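Workbench and Desk Forum > Desks and Tabletops > Brown top, scuffs, and where to put the small stuff

kraptis_618
Posted 20 September 2025

I have a long brown tabletop that I want to keep in use for at least a few more years. The surface has faint lighter scuffs on it, and I can't decide whether to refinish it, cover it, or leave it alone. I also need a better plan for the desk lamp and its cord, the pen cup, and the few small things that live on top.
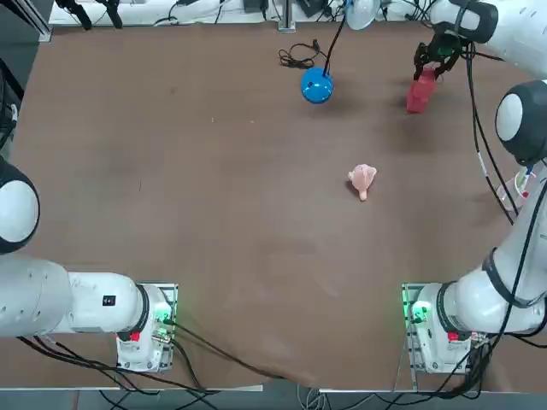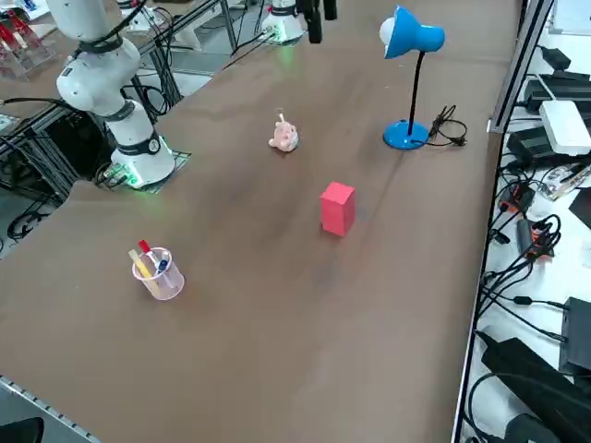 The top came from a Turkow office closeout and I paid $100 for it. The finish is slightly mottled, and I like that. I wiped it with dish soap and water and the marks stayed. I then tried a melamine sponge on a small spot near a corner and it left the spot duller than before, so I stopped.

My questions are about the finish first and the layout second. I would like to spend less than the table cost.

Kalliopi

walt_a
Leave it alone. Light scuffs on a brown top are normal wear. If you sand it without knowing what the finish is, you can go through it in one pass, and then you have a much bigger job. I did this to a filing table in my shop and ended up painting it.

For the cord, get the adhesive clips that go under the back edge. Run it straight off the back and down a leg. A coil of cord lying on top collects dust and catches on boxes when you slide them.

thaokhuc
I disagree with Walter on leaving it. Scuffs like that get worse when things are dragged over them. Put a mat down over the middle section, where the work happens. I use a Fullow desk mat, the large size, and it has been flat since the first week. It cost me less than $100 and it comes off when I want the bare table.

The pen cup should go on the side of your writing hand, near the front. Mine was at the back for a long time and I kept reaching over things to get to it.

walt_a
A mat traps grit underneath. You lift it after a year and there is a ring of scratches in the shape of the mat.

thaokhuc
Only if you never lift it. I wipe under mine every couple of weeks. It takes 2 minutes.

styl_dim
Before anyone sands or covers anything, find out what the finish is. Put a drop of denatured alcohol on a cotton swab and touch it to the underside or somewhere hidden. If it gets sticky, it is shellac. If nothing happens, it is probably varnish, polyurethane or a factory coating. Then you can pick a product.

If it is a factory coating, paste wax is fine and will hide light scuffs for a while. It won't fix them. I used the Politis brown wax on a conference table last December and I am about ready to do it again.

On the lamp, I would keep it at the far end. A gooseneck can be bent in toward the middle and the base stays out of the way.

kraptis_618
Thank you. I did the alcohol test on the underside and nothing happened. Styliani, does the brown wax come off on paper? I write on this table and also wrap packages on it.

styl_dim
Not if you buff it properly. Thin coat, wait, buff with a clean cotton cloth, then buff again the next day. If paper picks up color, you left too much on. Try it on one end first.

nmabaso
I wouldn't wax a table used for packages. Tape doesn't like wax, and wax doesn't like tape. You will get dull strips wherever the tape touched. Thảo's mat is the better answer for that use, or a sheet of kraft paper that you throw out.

I have the Wosness clamp lamp and it freed up more room than anything else I did. It grips the table edge, so there is no base to work around. The clamp does need a pad under it or it will mark the top.

walt_a
Agree with Naledi about the tape. Still don't agree about the mat.

kraptis_618
I will keep the lamp I have for now. I like the blue. I ordered the cord clips and will run the cord off the back as Walter said.

For the top I am going to try the mat over the middle and leave the ends bare. The pink plush is staying on the table, for anyone about to suggest a drawer.

nmabaso
Measure before you order the mat. Thread number 430 in this section has a list of sizes that people have tried, with the actual measurements. Some of the mats come up short of what the package says.

thaokhuc
Mine was true to size, but yes, measure. Also let it lie flat overnight before you put anything heavy on it.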